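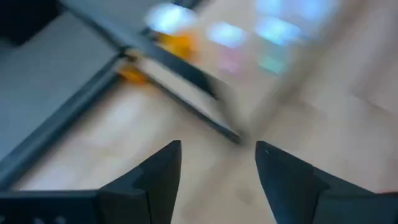

Hazem Zaki objected to the first draft of this talk on the grounds that a clear surface is a storage decision, and that I had spent 16 slides on wiping and one on where the things go. The order is now reversed. Wiping gets two slides at the end.

Slide 2. Scope
Shared work surfaces only: pack benches, sorting tables, the counter by the door. Private desks are out of scope. If someone raises desks, refer them to the Birora handout and move on.

Slide 3. Terms
"Clear" means available for the next job without moving anything first. A pale top shows marks early and shows small dark parts well. A dark top hides both. State this once, it comes back on slide 9.

Slide 4. The Prindton benches
Baseline period was June. Staff logged every item left on a bench at close. 200 entries in the log. Most were items with no assigned place: tape ends, offcuts, single gloves, a part waiting on a decision. Tools with a marked place were seldom left out.
Pause here. Let them read the chart before giving the next point.
The log was kept on paper. Two pages were illegible and were dropped.

Slide 5. Large items
A large item parked at the back of a bench takes more than its footprint. Small things collect against its sides and behind it. At Clullau they moved the large items to a cart at bench height, 50 cm deep, parked at the end of the row. The cart has to be narrower than the aisle. Theirs was not, the first time.

Slide 6. The waiting tray
One tray per bench, shallow, no lid. Anything undecided goes in it. Emptied at 4 p.m. by whoever has the bench.
Expect the question about two trays. Answer: Clullau tried two and the second one became permanent storage.

Slide 7. Urbańczyk layout
Show the plan view, then the side view. Tools on the left wall, consumables under the top, nothing on the top itself. Left-handed staff mirror it -- the brackets are symmetrical, so this takes a few minutes with a hex key.
Skip the side view if running late.

Slide 8. Wiping, part one
Dry first, then damp. Cloth folded in four, turn to a fresh face for each pass. Start at the back edge and pull toward you.

Slide 9. Wiping, part two
Return to pale versus dark tops. Pale tops get wiped more often, as people can see the marks. Prindton has not measured whether they end up cleaner. Say so.

Spare slide, cleaning product costs. Use only if asked. Figures are per bench per year and exclude cloths.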